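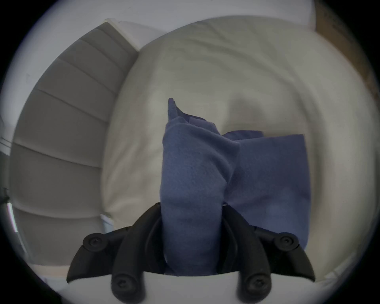 Can a gripper be built at home without a machine shop?

It can be done with a 3D printer, a good screwdriver set and some free evenings. The parts which need real precision are few, and they can be bought ready.

Breniro hand gripper: pictures and notes from the build
Posted 26/11/2019 by Ketill Bech

Welcome to the gallery page of Breniro. Breniro is a gripper that you carry in your hand, and it was made in the Trornska shared workshop in Sorkville and partly in my apartment. I am responsible for the mechanical part. Arif Tambunan wrote the software for the camera, and Yu-na Pyo has drawn the fingers again each time I broke them. English is not my first language, so please write to me if a sentence is not clear.

The picture on top: Breniro with the blue fleece cloth between the two black fingers. One corner of the cloth stands up as a small tip, and the wider part hangs to the right. The view is from the camera on the gripper, and the dark corners come from the wide lens.

About the fingers

The fingers are curved like blades, and they are the third version. The first version was straight and thick. It was strong, but it could not go under the edge of a cloth which lies flat. Yu-na made the second one much thinner, and this one bent to the side when I closed the hand with force. The present shape is a compromise and we are quite satisfied with it.

About the joints

The round black knobs are the pivots of the fingers, and every knob has a small screw in the center. Please do not tighten these screws until the end! I did this in August and the fingers became so stiff that I believed the motor was burned. Now I turn the screw until it stops, and then I turn it back a little. After an evening of practice the screws should be checked again.

About the housing

The white housing is plastic and has a curved form. I wanted sharp corners at first, because they are easier to draw, but after one hour of holding it my palm was hurting. Philomena Quansah, who has the bench next to mine at Trornska, took a piece of modeling clay and pressed it in her hand, and we copied the curve from there. It is the best advice I received in the whole project. Her hands are smaller than mine and it is comfortable for both of us.

About the camera

The lens is very wide, so straight things become round near the border. A panel with straight seams will look like it is bent around you. Arif can correct this in the software, but he prefers to keep the original pictures and to correct only a copy. I also recommend it. We lost one set of pictures in August when I saved the corrected ones over the originals, and we had to do that evening again.

About the cloth

Cloth is more difficult than boxes and cups. It has no fixed shape, and when you pull one corner the rest moves in its own way. Fleece is friendly for a beginner, as it is thick and a little fuzzy and the fingers find something to hold. Smooth cotton is harder. With silk we had no success until today, and Birthe Hviid has asked me kindly to return her scarf.

What it cost

For the complete gripper I paid 450 dollars, and the camera was the larger part of it. The printing material I did not include, because Trornska gives it to the members. If you already own a suitable camera, you will pay much less.

Still to do

The cable comes out of the housing at a bad angle and touches my wrist. I have to move the hole.
The left and the right finger do not close at exactly the same moment. Yu-na thinks that the linkage has too much play, and I think that it is the spring. We will measure it.
Arif wishes to have a small light for dark rooms.
The drawings have to be cleaned up before we can share them. Some dimensions are written in my notebook only.

The small motor plate inside the housing is from an older project with the name Madigan, and it is drawn in that folder and not in the Breniro folder. If you ask me for the drawings, please mention that you need this plate also, otherwise I will forget to send it.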